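Section 2. Planning the cell and its budget

2.1 Before you order

The Pleveck two-arm bench kit is sold as arms, grippers, mounting rail and controller. The table, trays, dishes, lamps and spare parts are bought separately. Work through the steps below before a purchase order is raised, and keep the completed sheet with the site file.

1. Write down the task in one sentence, for instance "move a block from tray A to plate B". If the task needs more than one sentence, plan it as separate jobs and price each one.

2. Measure the table. Each arm needs 700 mm of clear reach from the rail to the furthest item. Items beyond this line must be moved closer or left out of the job.

3. Check the table top for load and stiffness. A top thinner than 18 mm must be braced under the rail.

4. Mark the tray positions on paper at full size. Allow a gap of at least 60 mm between trays so that one gripper can come down without touching the neighbouring rim.

5. Decide on spares. Order 2 sets of finger pads per gripper for the first year.

Caution: Do not fix the rail until step 4 is complete. Moving a drilled rail weakens the table top, and the top is not covered by the kit warranty.

2.2 Costs that are often left out

Wet work. The standard wrist camera is not sealed. If there will be water on the work surface, add the sealed camera cover (Bonsu type) to the order and allow for extra cleaning time on each shift.

Lighting. Pale plates can wash out in the wrist view. Budget for lamps that can be dimmed, and do not place a bright lamp directly over a white dish.

Cables. Leave slack for the full swing of each arm. Cable clips are a separate line on the price list.

Trays. Buy trays in a colour that differs from both the table and the dishes. Dark trays are harder to set up for dark grippers.

Note: Prices for covers, clips and pads are reviewed each October. A quotation issued before the review is held until it expires.

2.3 Bench layout and wrist views
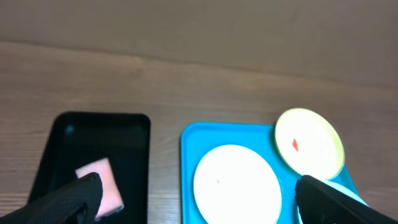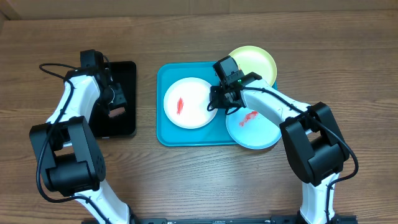
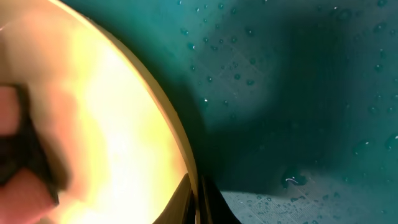

Section text: Kojo Zakaria, Technical Publications, Cluvham office

The second view shows both arms on one rail, with a black tray on the left and a teal tray in the centre. Use it when drawing up the paper layout in step 4. Two of the plates reach past the rim of the teal tray. Where a dish overhangs in this way, measure the clearance from the edge of the dish.

The third view has water droplets on a teal surface and a strong glow on the left. Conditions of this kind call for both the camera cover and the dimmable lamps in the budget.

2.4 Approval

1. Enter the totals from 2.1 and 2.2 on the order sheet.

2. Send the sheet and the paper layout to the Bornwood service desk. The desk will return a marked-up copy.

3. Correct any item marked "R" and send the sheet again. Items marked "A" may be ordered at once.

Go to Section 3 for unpacking and rail fitting.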